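I keep paper cards in a cardboard tray, and I think more small offices should. At Urquijo we dropped a paid booking program in March and went back to slots and cards. It had cost us 2,100 a year.

A card standing in a slot is either there or it isn't. A tray next to the laptop takes up little of the table, and I can check it without closing what I'm typing.

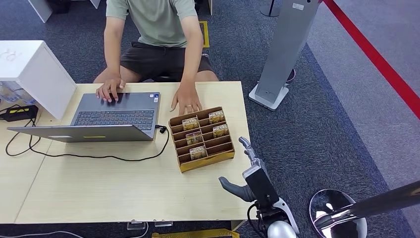 ## The floor counts too

The same goes for marking out a room. Tape on carpet is cheap, and people respect it more than a floor plan sent by email. Yellow shows up well on speckled gray. When we moved into the Erkthorpe rooms I put down 22 strips in one afternoon — most have stayed where I put them.

Tape does lift at the corners, and it has to be redone. I'd still take that over a plan that gets opened once.
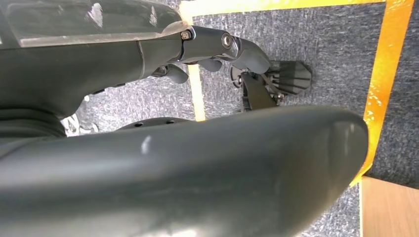
Trutden wrote in to disagree: cards are fine until two people need the same one, and then somebody is walking across the building for a piece of paper. A shared list would have saved them the trip.

I accept that for a big office. Ours has nearly 100 cards and two people using them, and the walk is short.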